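Equipment planning meeting, Mekville office
Monday, September 13, 2021
Minutes, as scribbled by me (it was my turn again)

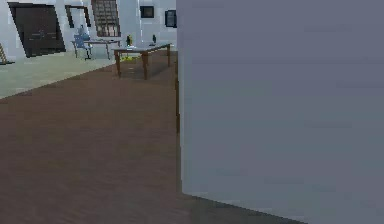
The simulated room, with the long table past the edge of the grey wall panel.

We started a bit late because the kettle was on, then went straight into the big one, what we buy before the end of the year and what waits. I've written this up more or less in the order we talked, so forgive the wandering.

1. Last minutes
Accepted. One fix — the spare battery went under travel by mistake and should be under equipment. I've changed it.

2. Where the simulation work is up to
We had the practice room up on the big screen for this. It's the one with the wood floor, the pale rug, the blue chair by the desk and the long table with the two little dark bottle-shaped things standing on it. I do like that room! The fetch task is going to use the long table first, and the yellow-green object on the floor underneath it goes on the list for the floor pickup task later on.

Good long chat about the big grey panel. From a spot like this one it blocks the whole right side of the room, and a couple of us reckon that's exactly the sort of view the planner ought to cope with, because real houses are full of walls and doors in awkward places. Others wanted the easier starting spots done first. We agreed to keep both kinds in and report them separately, so we can see what we're paying for when the next lot of computing gets bought.

The edges of things are pretty soft and blocky at the current setting. Sharper rendering would be lovely but it chews through computer time, which brought us (a bit too neatly, I thought) to the money.

3. Workstations
We want 4 new workstations for the simulation group. Shim sent a quote with 48 months of warranty included, and Drustard came in cheaper with a shorter warranty and a delivery date they wouldn't put in writing. I was all for Drustard until we got to that last part. General feeling is Shim, if they'll hold the price into October.
Action: me, to ring Shim and get the price held in writing.

4. Mobile base and arm
Akach is still the favourite for the real robot. We went round in circles on whether to lease or buy. Leasing for six months gets us moving sooner and leaves something in the kitty for a second gripper, but if we keep it any longer than that we'd have been better off buying. No vote taken. We'll look at it again once there are results from the long table task, and I'd rather we didn't sign anything before then.
Action: simulation group, to bring results for both kinds of starting spot to the October meeting.

5. Computing hours
We've got 157 hours left on the shared allocation. The plan is to keep the rendering as it is for training and only turn it up for the final test runs. Everyone was happy with that, or at least hungry enough to say so.

6. Other business
The lab floor needs measuring before a mobile base comes anywhere near it, doorway included. Also, please put the tape measure back in the drawer!
Action: whoever has the tape measure.

Next meeting in October, same room. Lunch was sandwiches.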